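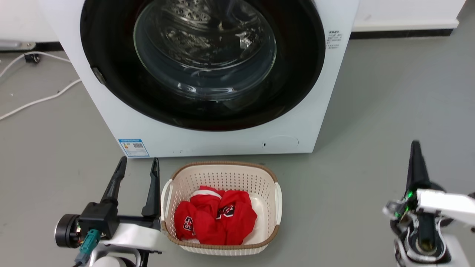
Laundry day for our robot, with a red number 43 jersey waiting in the basket.

How do you teach a robot to do the washing? I'm Pierina Fiore, and that's pretty much my whole job! I work on a project called Stemen, and our robot is named Zero. Zero has two arms, and each arm ends in a gripper, which is a bit like a hand with only two fingers. Try picking up a sock using just your thumb and one finger and you'll get the idea.

You might think we type in a long list of rules, like "move left, now squeeze". We tried that first, back in November, and it was hopeless. Clothes are floppy! A jersey never lands in a heap the same way twice, so a rule that suits one heap is no good for the next.

So now we teach by showing. A person steers Zero's arms and does the job – grab the shirt, carry it over, let go inside the drum – while a computer saves what the cameras see and how every joint moves. One go from start to finish is called a demonstration. We collected 300 of them. My arms were so tired (and I have never had such clean towels).

Then the computer practises. It looks at one moment from a demonstration, guesses how the arms should move next, and checks its guess against what the person did. If it's wrong, it changes itself a tiny bit and has another try. It does this over and over, all night long, while I'm at home in bed.

After that comes my favourite part, the test! Nobody steers. We gave Zero 80 turns at putting one piece of clothing in the washer, using clothes it had never met before. It got 62 of them in. The other 18 went wrong, mostly because the gripper closed on air or a sleeve got caught on the edge of the door opening. One sock ended up on top of the machine and I still don't know how.

We wrote down all 18 misses, and those are really useful to us. They told us Zero needed more practice with sleeves, so that's what we're recording now – long sleeves, short sleeves, even a dressing gown.

Want to try it at home? Put on a blindfold and ask a friend to guide your hand to a T-shirt using only words. Then swap, and this time move your friend's hand for them. Which way was quicker?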